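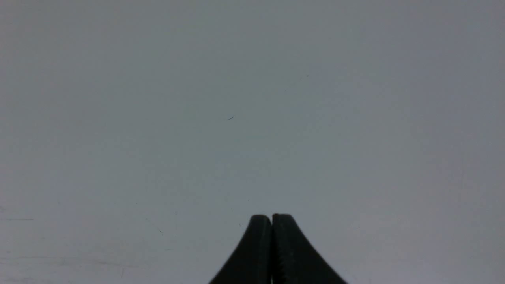 Plain surface, pale grey.

March 16, 2025

Kiln 2, thermocouple drift. Carried on from the November notes, which stop halfway through the comparison and don't say which reference probe was in use. Assume the Sedgwick, as the Vallen was out for recalibration.

Hour meter at start: 3,137. Elements looked fine. One of the lid bricks has a hairline crack near the hinge, same place as before, no longer than the pencil mark beside it.

Swapped the old type K for the new one from Wokach and left the old one in the spare port so both could be logged on the same firing. The Tasska logger only takes one channel at the fast rate, so both ran slow. Empty kiln, ramp to annealing temperature at 50 degrees an hour, long soak, natural cool with the lid shut.

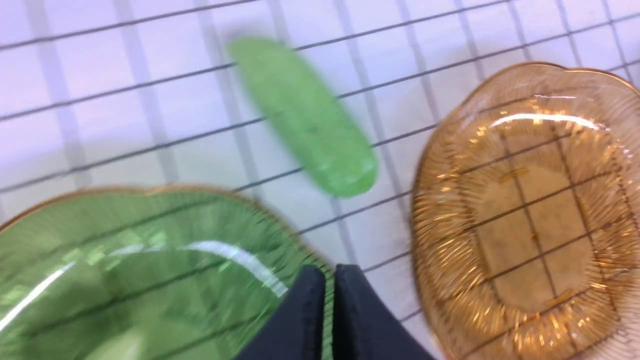 Green plate and amber dish, gridded surface.

Old probe reads low at soak and the gap widens with temperature. On the way down the two traces close up again, but not completely. That would explain the strain showing at the rims under the polariscope last year — the controller thought it was holding when it was well above setpoint.
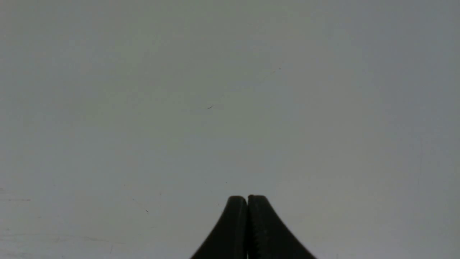 The log came to 1,203 rows before the logger dropped out. Memory was set for 2,000, so it wasn't full. Suspect the USB lead again. The part lost is all below the strain point and I'm not going to repeat the firing for it.

Offset in the controller was still set from the old probe. Zeroed it, then checked against the Sedgwick in ice water. Agreement is within what the display can resolve.

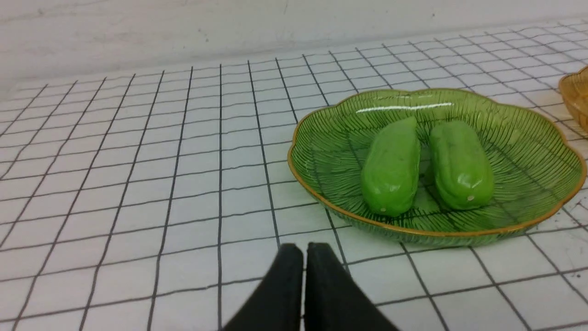
The old annealing schedules were tuned by eye against a bad reading, so they need redoing, thick pieces first. Don't use the saved programs on Kiln 2 until they have been re-entered. Kiln 1 has the same type of probe and fewer hours on it, not yet checked.

To order: ceramic sheath, short USB lead, terminal block for the spare port.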